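上个月答应了组里新来的几个同学，把我平时做 Bradford 法测蛋白浓度的步骤写一份出来。网上教程很多，试剂盒说明书也写得明白，可是真上手的时候卡住人的往往是那些说明书懒得写的小地方，所以我就啰嗦一点，想到哪写到哪了。

## 先说说什么样品适合

Bradford 靠的是考马斯亮蓝 G-250 跟蛋白结合以后变色，酸性条件下染料本身是棕红的，结合了蛋白就变蓝，读 595 nm 的吸光度。快、便宜、加样完五分钟就能读，我做纯化的时候一天能跑好几轮。

但它怕去污剂！SDS、Triton X-100 浓度稍微高一点，空白就蓝得没法看。裂解液里有 RIPA 的同学请直接去做 BCA，别跟自己过不去。反过来，DTT、巯基乙醇这类还原剂 Bradford 倒是挺能忍的，BCA 就不行。我自己的习惯是：过完镍柱的洗脱液用 Bradford，细胞裂解液用 BCA。咪唑浓度高的话，空白和标准品都拿同一份洗脱缓冲液来配，省心很多。

## 要准备的东西

- BSA 标准品母液，2000 µg/mL
- Bradford 工作液（我用的是 Wisaline 的即用型，自己配的也行，记得过滤）
- 透明平底 96 孔板
- 样品所在的那种缓冲液，多留几毫升
- 排枪，还有一个加样槽
- 能读 595 nm 的酶标仪

工作液从冰箱拿出来要放到室温再用，这一步我吃过亏，有一回赶时间直接用冷的，前几列和后几列的读数差得离谱，还以为是枪坏了。瓶子轻轻颠倒几次混匀，不要猛摇，会起泡。

## 配标准曲线

我一般做八个点：2000、1500、1000、750、500、250、125、0 µg/mL。很多人喜欢一路对倍稀释下来，也可以，就是前面一管吸歪了后面全跟着歪。我更愿意从母液直接配高浓度那几管，低浓度的再从中间的管子往下稀。

举个例子，配 1000 那管就是 100 µL 母液加 100 µL 缓冲液；500 那管从 1000 里取 100 µL，再加等体积缓冲液；250 和 125 照着往下走。1500 那管取 150 µL 母液加 50 µL 缓冲液，750 那管从 1500 里对半稀。每管配完都要涡旋，然后短暂离心一下把盖子上的液滴甩下来。

缓冲液一定要用样品的那一种，不要图方便用水！Godelieve Claeys 带我的时候就反复念叨这句，我当时嫌她烦，后来自己带人，念叨得比她还凶。

## 加样和读板

1. 先在纸上把板子的布局画好，标准品放第一到第三列，样品从第四列开始，每个样三个复孔。我现在还是手画，画完拍照存到实验记录里。

2. 每孔加 5 µL 标准品或样品。枪头贴着孔底的侧壁打出去，别悬空打，5 µL 很容易挂在枪头上。

3. 用排枪每孔加 250 µL 工作液。加的时候慢一点，只打到第一档，不要打到底，气泡基本都是最后那一下吹出来的。

4. 有气泡就拿干净针头戳掉，一孔换一个或者擦干净再戳。板子放到酶标仪里中速震荡 30 秒。

5. 室温放五分钟，读 595 nm。不要拖太久，染料和蛋白的复合物会慢慢沉下来，我给自己定的上限是半小时。
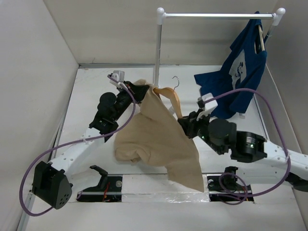 ## 算浓度

所有读数先减掉空白的平均值，然后拿标准品做曲线。Bradford 在这么宽的范围里不是一条直线，高浓度那头会往下弯，这个是染料自己的脾气，你操作再好也会弯。所以用二次多项式或者四参数拟合，别硬拉直线。R² 好看也别急着高兴，把标准品的读数代回去算一遍，回算值跟标称值差得多的那个点，多半是配的时候出了岔子。

上礼拜我有个样品稀释了 2 倍，回算出来是 182 µg/mL，乘回去就是 364。数不难算，难的是记得乘！我在 Excel 里专门留了一列写稀释倍数，没稀释的也老老实实填 1。

样品读数超出最高点的，稀释以后重做，外推出来的数我是不信的。低于 125 的话可以换微量法，样品和工作液一比一加，标准曲线也得重新配一套低浓度的。

## 几个常被问到的

**三个复孔差很多怎么办？** 先看有没有气泡，再看枪。Lieven Groen 建议用反向移液加那 5 µL，我试过，确实稳一些，就是有点费样品。

**跟 A280 测出来的不一样？** 很正常。Bradford 主要认精氨酸这些碱性残基和芳香族残基，你的蛋白跟 BSA 组成不同，结果就会偏。测抗体的话最好换 IgG 做标准品，用 BSA 当标准通常会把抗体测低。

**板子能洗了再用吗？** 别。染料会粘在塑料上，洗不干净。石英比色皿也尽量别用来做这个，真染上了用乙醇泡，能救回来一部分。

**手上染蓝了？** 工作液里有磷酸，马上用大量水冲，下次把手套戴好。蓝色过两天自己会掉。

BCA 的那份我还在写，37 度孵育那一段想补几组自己的数据再放上来。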